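Progress report to the Tokesholm Fund
Back Pay and Allowances Help Desk, Hundow office
2019-12-30

Hi all,

You asked for something short and readable this time, so I'm skipping the template and just telling you how the second half of the grant went. The spreadsheet is attached separately for anyone who wants it.

The big news first. The county finally signed off on the overtime claims from the corrections officers, the ones we wrote to you about in the spring. There were 88 officers in that group, all of them sent to cover the Rahimi Road facility on temporary assignment, and none of them had seen the travel and meal allowance they were promised in writing. I have read that promise so many times I could recite it. The county's position was that the allowance only kicked in for "field" postings and a jail isn't a field. Our position was that their own memo says "any posting outside the home station," and after two hearings and a lot of waiting in hallways, the labor board agreed with us. The first checks are scheduled for January. I'll believe it when I hear from people that the money is in their accounts, but the order is signed and it has a deadline in it.

The dispatchers are a different story. Five of them came to us about missed shift differentials, and we took the cases separately, which was my call and I think it was the wrong one. Two are settled. The other three got bounced back because payroll says the time records for that stretch were lost when they switched over to the new Duvon system. We've asked for the backups. We've asked twice, in fact, and the second letter went by certified mail. If they don't turn up we'll go with the dispatchers' own calendars and the radio logs, which the board has accepted before in smaller claims.

Walk-in hours were busier than I planned for. We budgeted for 400 visits over the year and passed that in the fall, so the later folks were covered out of the printing line (we hardly printed anything, everyone wants it on their phone). I moved the money with an email to your office first, and it's in the notes to the spreadsheet. A lot of the visits were quick - somebody holding a pay stub and asking what a code means. Others took all afternoon. Officers still worry about being seen coming in, especially the ones who are up for transfer, so we kept the side entrance open in the evenings and stopped using a sign-in sheet with full names.

The know-your-pay-stub class ran at the substation break rooms and at our own place. Turnout was all over the map! One evening it was standing room, and another time I drove out there and taught it to a single very patient deputy. I'd like to keep doing it next year but cut the number of sessions and fix the schedule further ahead, so that shift supervisors can't say they didn't know.

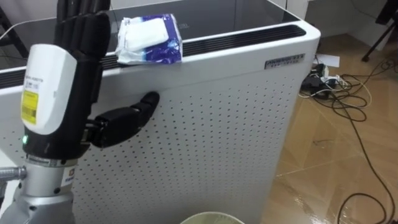 On the retaliation complaints, I have less to report than I'd like. We filed two, both for officers who were moved to nights right after they asked about their allowance, and both are still sitting with the investigator. One thing we did get out of it was a better way of labeling evidence, after a folder of duty rosters went missing between our office and theirs and took most of a week to find. Everything that leaves the building now gets a small yellow label with dark print, and the same number goes in our log. It's dull work and I wish we'd started it a year ago. The investigator's clerk has started quoting our numbers back to me on the phone, so somebody over there is reading them.

Money: we've spent everything except the $50 left in postage, and I'd like your okay to carry that over. Next on my list are the three dispatchers, the January checks, and a renewal request that I'll get to you as soon as I have the board's schedule for the spring hearings. Call me if any of the numbers look odd. I'm at the office most mornings, and the side door sticks, so push hard.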